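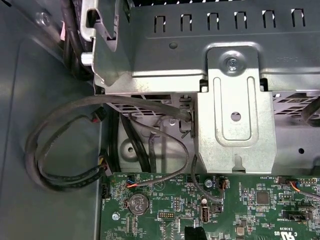 Desktop unit, interior: drive cage, mounting bracket and cabling above the motherboard. Attachment to item 3.

LANNESS COMMUNITY LEARNING CENTER
Equipment and Facilities Group
Minutes of the February meeting

Held in the ground floor workshop, Krajewska Building. The meeting opened at 4:00 p.m.

Chair: Zuzanna Wilczyńska
Minutes: Joon-young Ji
Also attending: representatives of the teaching staff, the front office and the Zadenura reading room.

1. Minutes of the previous meeting

The minutes were accepted with one correction. Under "Printers," the words "to be replaced" should read "to be serviced." The Chair signed the corrected copy.

2. Matters arising

2.1 The blinds in the reading room have been rehung. The cord on the window side still catches and the supplier has been asked to return.

2.2 The front office reported that the loan book for extension cords is again in use. Staff are reminded to enter the room number as well as their name.

2.3 The request for a second label printer was carried over to the next meeting. No quotation had been received.

3. Desktop computers, Room 2

3.1 Ms. Wilczyńska presented the findings of the inspection of the desktop computers in Room 2. Seven machines were opened and looked over. The photograph attached to these minutes was circulated.

3.2 The group discussed cable routing. It was noted that a long black cable hangs in a wide loop in the gap between the drive cage and the motherboard, and that other cables come down through the same gap. Members agreed that the loop should be gathered and tied to the side of the chassis wherever its length allows. Mr. Ji asked that reusable straps be used in place of plastic ties, as the ties fitted in the old machines had to be cut each time a drive was changed. Agreed.

3.3 A question was raised about the two smaller plugs at the top part of the board, the white one with orange and blue wires and the black one nearer the center. The teaching staff asked whether these could be unplugged to make room for the work. The Chair asked that nothing be removed from a header until its position has been written on the work sheet. The sheet will be amended to include a line for each connector, with wire color.

3.4 The black connector with yellow wires, low down by the left edge of the board, was also discussed. There was no agreement as to what it serves. Mr. Ji will consult the service manual and report back. Until then it is to be left as it is.

3.5 Drive cage. Members reviewed the procedure for taking out the cage. The draft procedure refers to "the screw" without saying which. With the photograph on the table it was pointed out that there is a hex-head screw near the top of the mounting bracket and a small screw in the chassis wall to the left, and that a reader new to the work could take either one to be meant. The procedure will be rewritten to name both. The silver latch bracket at the upper left of the cage will be named in the same paragraph.

3.6 The stamped markings on the metal beside the ventilation slots are too faint to be relied on for identification. The inventory will continue to use the asset label on the outside of the case.

3.7 Cleaning. It was agreed that the ventilation slots and the mesh section under the cage will be cleaned at the same time as the cables are tied. The hand blower is kept in the workshop cabinet. Household vacuum cleaners are not to be used inside the cases.

3.8 The work will be done in two sessions, outside class hours, so that part of the room stays available. Learners with bookings will be told by the front office.

Decision: the cable and cleaning work in Room 2 was approved.
Action: J. Ji to revise the work sheet and the cage procedure. Z. Wilczyńska to order straps from Senby.

4. Spare parts shelf

4.1 The shelf in the workshop was reported to hold several drives with no record of origin. Ms. Wilczyńska proposed that any drive not claimed by the next meeting be wiped and sent for recycling. One member objected that two of the drives may hold course material from the former language program. It was agreed that those two be checked first.

4.2 Four boxes of mixed screws are to be sorted by thread. Mr. Ji offered to begin with the case screws and requested a tray with lids. The purchase was approved from the small items budget.

Action: J. Ji.

5. Workshop lighting

The bench lamp flickers when the heater is on. The building office has been informed. Members doing close work on open machines were asked to use the bench near the door for the present.

6. Any other business

6.1 The reading room asked whether its own computers could be inspected in the same way. The group had no objection and will set a time once Room 2 is complete.

6.2 The kettle in the workshop is to be kept off the repair bench.

7. Next meeting

To be held in the same room at 4:00 p.m. The front office will send out the date.

The meeting closed at 5:20 p.m.

Comments

reading_room_desk
Could 6.1 please note that our machines are an older model? The cages open from the other side.

J. Ji
Thank you. I will add it under matters arising next time.

Pat from evening class
Will Room 2 be open for the spreadsheet course while this is going on?

Front office
Yes, in part. Everyone booked will get a message.

We use cookies to keep this site working and to count visits. By continuing to browse you accept our cookie policy. Accept / Settings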